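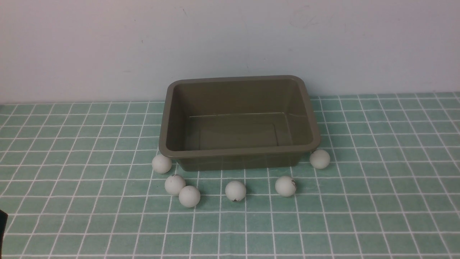

Ball-to-tub task, layout with the tub empty and six balls on the mat.

Plosumine control and perception group
Minutes of meeting, December 17, 2020
Present: Borghild Ljungberg (chair), Randi Granström (minutes), Moen integration team by phone
Apologies: Stamthorpe office

1. Previous minutes
Approved with one correction. The item on log rotation should have named the Grekby server.

2. Ball detector
Randi reported on the retrained detector. The training set now holds 3,736 labeled images, of which 2,290 were added since the last meeting. Misses are mainly of two kinds: balls touching each other, which come back as one wide box, and balls lying close to the outside wall of the tub. Marks and scuffs on the balls had been suspected of causing low scores, but the numbers did not support this and the item is closed.

Borghild asked whether the grid lines could be used to check the camera calibration at startup. Randi thought so for the near half of the surface. The cells get small toward the wall and the line fit is poor there. She will try it on recorded data first.
Action: Randi to split the touching-ball cases into a separate test set.

3. Planner
The planner handles one arm at a time and treats the other as a fixed obstacle at its last reported pose. Moen asked for both arms to be planned together. Agreed that this is wanted but will not be ready before April.

The wrist camera cable is missing from the collision model. Two options were discussed: a padded volume around the gripper, or a limit on wrist rotation. Borghild prefers the limit as it needs no change to the model. Median planning time is around 432 ms per pick, and Moen would like it lower. The group did not set a target.
Action: Borghild to add the wrist limit to the config and rerun the regression set.
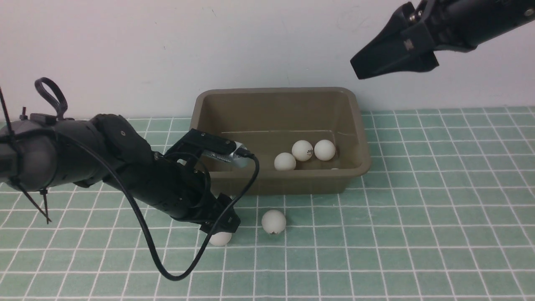
4. Counting balls in the tub
The head camera view loses balls that lie behind the front wall of the tub. In the current build a ball that drops out of view is deleted from the state, and the planner then goes looking for it on the mat. Randi proposed keeping a track alive if its last known position was inside the rim. Moen agreed, provided the track is marked as unseen in the log.

A ball under the fingertips of an open gripper raises the same question. It was left out of this change and will be taken up separately.
Action: Randi to write the change, Moen to review.

5. Tooling
The replay viewer crashes on logs recorded with firmware 7. Stamthorpe has sent a patch, not yet merged. Moen asked for head and wrist streams to be shown side by side with one time slider. No objections.
Action: Borghild to merge the patch and tag a release.

6. Any other business
Moen needs read access to the Grekby server. Borghild will arrange it.

Next meeting to be called by Borghild once the regression results are in.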